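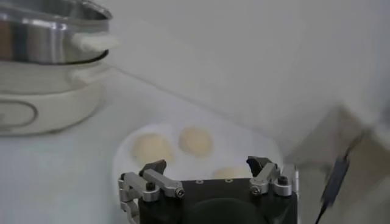
Search this site Enter keywords Go

Linbridge Shared Kitchen
Minutes of the December users' meeting

Present: Nouhaila Shehata (minutes), Tzanetos (bakery), Prondarby (lunch club), Jundia (evening classes), two bench users without a standing slot.
Apologies: none received. The soup people did not reply, as usual.

Started at 6:40 p.m.

1. Last minutes

Accepted with one correction. The minutes said the group "agreed" to keep the steamer on the corner counter. Tzanetos pointed out that the group had agreed to try it there and talk again. Corrected. The minute-taker notes that very few things in this kitchen have ever been moved back after a trial.

2. The steamer

Jundia reported on the first weeks. Their view is that the steamer has been a success and that the buns class has never gone better. Asked what "better" was being compared with, Jundia said the bamboo baskets over the big pan, where the bottom layer stuck. Prondarby asked if anyone had tried lining the baskets properly before money was spent. No clear answer.

Points in favor, as put by Jundia: it has its own base and does not tie up a burner; the steel pot lifts off for washing; the handles are white and easy to find, one on the pot and one on the base under it.

Points against, as put by everybody else: having one handle right above the other means people grab whichever comes to hand. One of the bench users said she had gone to lift the pot and taken hold of the base. Nothing was spilled, but she would like it known that she was paying attention at the time. Jundia felt this was a matter of getting used to it. Prondarby said that was also what we were told about the dishwasher.

Capacity was discussed at some length. The leaflet promises a family-sized batch. Nobody present could say whose family. Jundia's class makes 36 buns in an evening and steams them in several goes, with people standing around in between. Tzanetos said that for any serious quantity the oven room is quicker, and was reminded that steamed buns do not go in the oven. Tzanetos said he knew that.

Agreed: the steamer stays until the next meeting. Jundia to write down how long an evening's steaming takes from first batch to last, including the gaps. The minute-taker asked for the figures on paper and not as a general impression.

3. Where it stands

The steamer is at present in the corner, close to the wall. Prondarby is not happy about vapor on that wall, which was repainted at the users' expense. Jundia said the paint is washable. Prondarby said the tin claimed it was washable, and that he had yet to see anybody wash it.

Moving it to the island was suggested and dropped when it was remembered that the island has no outlet. Running an extension cord across the walkway was suggested by one of the bench users and dropped faster.

Agreed: pull the base forward from the wall by a hand's width when it is on. Look at the paint again next time. No one was willing to say what we would do if the paint had suffered.

4. Resting dough on plates

Raised by Tzanetos, who finds shaped buns left to rest on the round white plates from the lunch club cupboard. His objections are that they dry out on top when uncovered, that they stick to the plate and lose their shape when picked up, and that a plate takes up a whole stretch of counter for a handful of buns. He would like everyone to use floured trays with a cloth.

Jundia said the plates are handy because you can set one right beside the steamer, and that beginners do not mind a slightly flat bun. There was a short exchange over whether the buns in question were flat. Jundia maintained that they come out nicely domed. Tzanetos said any dough looks domed before it has been steamed and that he would judge them afterward.

Prondarby had no opinion on domes but wanted the plates back. Ten were missing from the cupboard at the last count. Jundia did not think the class could account for all of them. It was not established who could.

Agreed: plates may be used for the last few buns waiting to go in, on a square of parchment each. Everything else on trays. Plates to be washed and returned the same evening. The minute-taker observes that this is already the rule for plates.

5. Size of buns

Carried over from item 4, against the advice of the minute-taker. Tzanetos believes that if buns are shaped by eye, some will be done while others are raw in the middle, and that a scale is in the drawer for the purpose. Jundia says students like to work by hand and that weighing slows the evening down. It was asked by how much. Jundia estimated roughly 2 minutes for the whole batch, which did not help the argument.

Agreed: weigh the dough for one session and see whether anybody can tell the difference. Tzanetos offered to taste.

6. Labels

Prondarby proposed a sticker on the front of the base saying FILL BEFORE SWITCHING ON. Jundia doubted that people read stickers. The refrigerator was offered as evidence on both sides. No decision.

7. Any other business

The good bench scraper is still gone. The new one bends.

A bench user asked if the counters could be wiped with plain water after the spray, as dough picks up the taste. Tzanetos agrees. Jundia has never noticed it. To be tried on the left-hand counter only.

Next meeting: after the holiday break, same time. Jundia to bring the timings, Prondarby to recount the plates.

Closed at 7:55 p.m.

N. Shehata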